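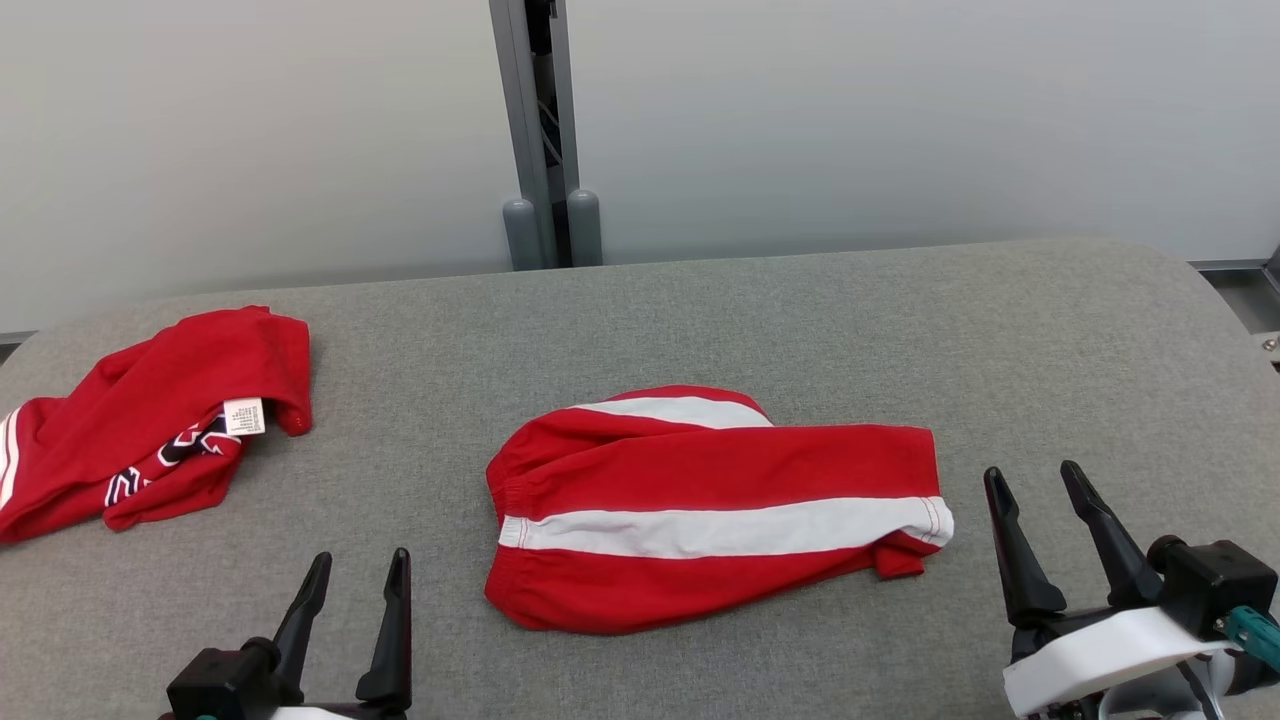

3.2 Garment Condition at the Folding Station

Figure 2. Two red garments on the gray fabric-covered table: track pants with white stripes, folded into a compact bundle, and a T-shirt lying crumpled to the left.

The second part of the study concerned the preparation of sportswear for storage and reissue. Sports clothing was selected because it is handled often in institutional laundries and because folding instructions written for cotton shirts and bed linen do not carry over to it well. Knitted fabrics slide against themselves, elastic cuffs pull the leg out of line, and stripes and printed graphics make any error in alignment easy to see. Earlier work at the Clastbridge laundry (Section 2) dealt only with flat items and is not directly comparable.

The sample consisted of 200 garments, of which 100 were pants and 100 were short-sleeved shirts. All had been in regular use before the study. Garments with open seams or missing waistbands were excluded. No attempt was made to remove older items from the sample, as a mixed state of wear is normal in the stores to which the results are meant to apply. Items were logged by type and main color on 12/8/19 and were kept in closed bins between sessions.

The pants and shirts were treated as separate groups with separate folding instructions. For pants, the instruction called for the legs to be laid together and then folded over until the item formed a bundle that could be lifted without opening. The final direction of the legs was left free. For shirts, the instruction began with opening the item fully and bringing the sleeves in toward the body before any lengthwise fold was made.

Figure 2 shows the contrast between a folded and an unfolded item. The legs of the pants lie more or less level across the table, and one broad white stripe can be followed along the lower part of the bundle to a seam near the right edge. A second stripe is only partly in view across the top. The gathered cuff at the left end draws the fabric into small ripples, a feature that the scoring scheme had to take into account. The shirt's white stripes show only along its far left edge. Its care label projects from an inner seam, and only part of the navy and white graphic can be made out between the folds.

3.3 Scoring of Folded Items

Each folded garment was given a score on a scale with a maximum of 8 points. Points were awarded for outline, for the evenness of the upper surface, for the position of loose corners, and for the degree to which the bundle held its form when moved to the shelf. Two raters, Bakari Mabula and Jintana Ruangrit, scored all items separately and without discussion. Where their scores differed, the lower score was entered.

Ripples caused by elastic were not penalized. In the pilot version of the scheme they had been counted as surface faults, with the result that cuffed pants scored below straight-legged pants even when the outline of the bundle was sound. The raters considered this a fault in the scheme – the cuff gathers the fabric by design – and the rule was changed before the main sessions began. Loose corners continued to be recorded, whether or not they extended past the outline of the bundle, since they are liable to catch when items are stacked.

The rounded outline typical of folded knitted pants was also accepted. Under the Coletti guide, which was used as the starting point for the present scheme, a folded item is expected to show four square corners. That standard is reasonable for woven goods. Applied to sportswear, it encourages repeated pressing and refolding and adds to the handling time without improving the way the items sit on the shelf.

3.4 Surface and Placement

All folding was carried out on fabric-covered surfaces. A smooth tabletop had been tried in the pilot work and was given up when shirts shifted during the second fold. The covered surface offered enough grip to hold the lower layer in place while the upper layer was brought across. It was brushed at the end of each session to remove lint.

The instructions did not require the table to be cleared between items. A folded garment could remain in place while the next one was opened, provided that the two did not overlap. This reflects common practice in the stores visited at Kedon and Chacko, where staff were seen to work with several items on the table at once. It does carry some risk of confusion when garments of the same color are handled together, and 38 entries in the session log were marked for a second check on these grounds. All were settled from the log by garment type.

3.5 Limits of the Procedure

Three limits should be noted. The scoring scheme measures the state of a bundle shortly after folding and says little about its state after a longer period in storage. A further check on stored items was planned for September but lies outside the scope of this paper. The care labels were not used to sort the sample by fiber content, as the print on many of them had become too faint to read with confidence. Differences between fabrics are therefore reported only in general terms.

Finally, the shirts entered the procedure in whatever state they came out of the bin. Some were nearly flat and others were tightly bunched, and the time needed to open them varied accordingly. Opening time was recorded separately from folding time for this reason, and the two are kept apart in the tables in Section 4.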